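Unit 506: Kitchen Tools at Home
Handout 2: Storing chopsticks and utensils

1. Draining
Wash wooden chopsticks by hand and stand them upright in a basket with open sides. Air needs to reach the full length of the stick.

A tan plastic basket with slatted walls and leaf cut-outs, holding light wooden chopsticks:
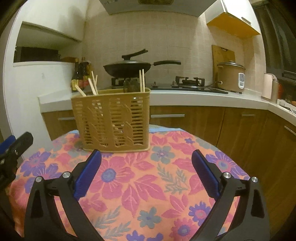 2. Before next class
Measure your own utensil holder in millimetres. Anything up to 200 high will do. Note where it stands in relation to the stove. Bring your notes from January.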